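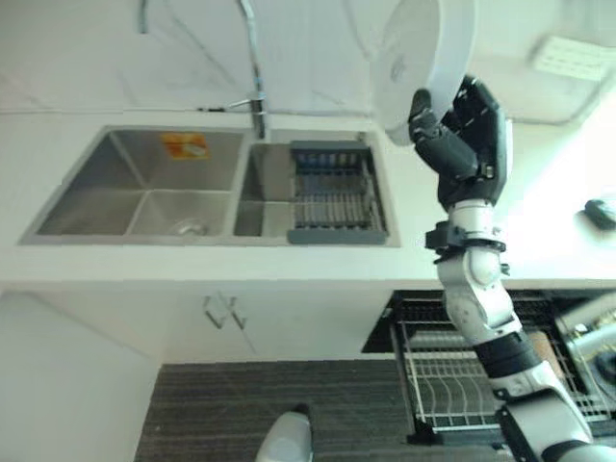 We took the train up to Gerkmont in July and spent a long weekend there, mostly to do the boat trip on Lake Rollow. I had been putting it off for a few years. The boat only runs in summer and the tickets sell out early in the week, so this time I booked before I booked the room.

The rental was a one-bedroom on the hill above the station. It had a full kitchen with a double sink, a decent bed, and a window that didn't close all the way. The walk down to the dock took 22 minutes. Coming back up took longer.

The boat leaves at 9:15 a.m. and you're asked to be in line by 9. Tickets were $40 each, and parking at the dock is another $7 if you drive. Seats aren't assigned. Go for the left side of the upper deck on the way out, where you get the cliffs. The right side looks at open water for most of the first hour.

The crew talks over a speaker for part of the trip. I learned that the lake is 488 feet deep at the north end and that there was a sawmill at Yaman until it burned down. You can still see the stone footings from the water. The speaker on the upper deck crackled a lot and I missed most of the part about the ferry route.

There is a stop at Mivthorpe, long enough for lunch if you don't dawdle. It has one cafe, one gift shop and a public restroom behind the church. We had grilled cheese and a bowl of bean soup at the cafe. The soup was good. The line was long because everybody gets off the boat at the same moment, so next time I would pack sandwiches and eat on the grass by the landing.

After lunch we walked the shore path as far as the second footbridge and turned around. The path is flat and mostly gravel. We saw two herons and a lot of ducks. The whistle goes ten minutes before the boat leaves and you can hear it from the bridge.

The ride back was windy. Bring a jacket even if it's warm in town. I had one and still went down to the lower deck, where they sell coffee and packaged cookies, cash only.

Sunday we did very little. The museum in Gerkmont is closed on Sundays, which I should have checked. We bought peaches from a stand near the station and caught the afternoon train home.

I'd do the boat again, probably in the first part of the season when it's less crowded. There is also an evening trip without the stop, but I haven't tried it.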